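How to find out whether a robot can really pack a bag for you

People ask me fairly often whether a machine can do the small jobs at home yet, and my answer is always to pick one chore and test it properly. Packing snacks into a bag is a lovely one to begin with, because it looks so easy (it took me most of May to get it right!).

Start with the picking up. Soft, shiny packets slide and crumple, so spread a few on the floor of your cell, let some overlap, and bring the fingers down slowly on the top one.
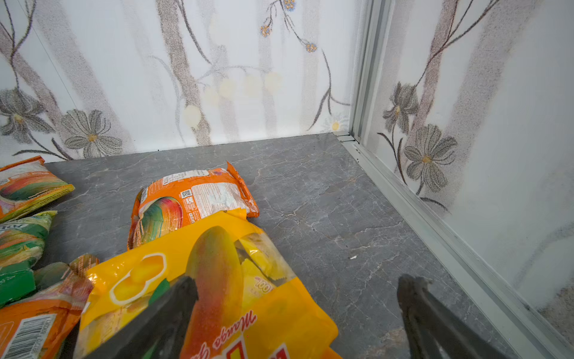 Hanna Pasichnyk: I'd lower the closing force before anything else. On our Flidgate arm we had it far too high, and the packets kept shooting out sideways.

Good advice, and I've added it to my own list. Once your grip is behaving, move on to the bag. Stand it upright in the middle, open the top as wide as it will go, and have the arm let go well inside the rim – paper sides fold over very easily. Give it 40 tries before you change any settings, and write down each one, even the dull ones.
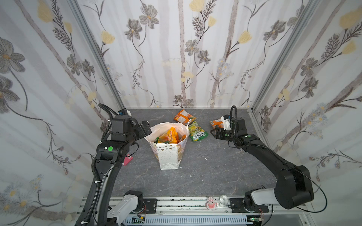
Packing a paper gift bag, seen from above.

My own view is that it's almost there for patient people. If you're in a hurry, pack it yourself.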